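Where Does Dust Come From?
A Gredville Junior Science page, by Peninah Kariuki
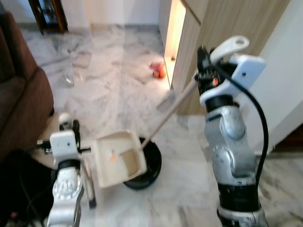 Dust is what you get when the whole world slowly falls apart, one crumb at a time. Your socks shed fuzz. Rocks crumble. Volcanoes cough up ash, which is rude but useful to scientists. You shed too: tiny flakes of skin drop off you all day long, even when you are sitting nicely. Plenty of it drifts down to the floor, where a broom and a cream-colored dustpan can round it up. The rest floats about, waiting for you to finish sweeping.

Does dust travel?
It does, and it never buys a ticket. Wind lifts fine dust off the Sahara Desert and carries it clear across the Atlantic Ocean. Some of it lands in the Amazon rainforest, where the plants use it as food. The plants have not complained.

Who lives in it?
Dust mites. They have eight legs, they are too small to see easily, and they eat your old skin flakes. They think you are delicious.

Try it: Put a strip of clear tape on a shelf, sticky side up. Leave it for 4 days, then look at it with a magnifying glass. Please don't show anyone who is eating lunch.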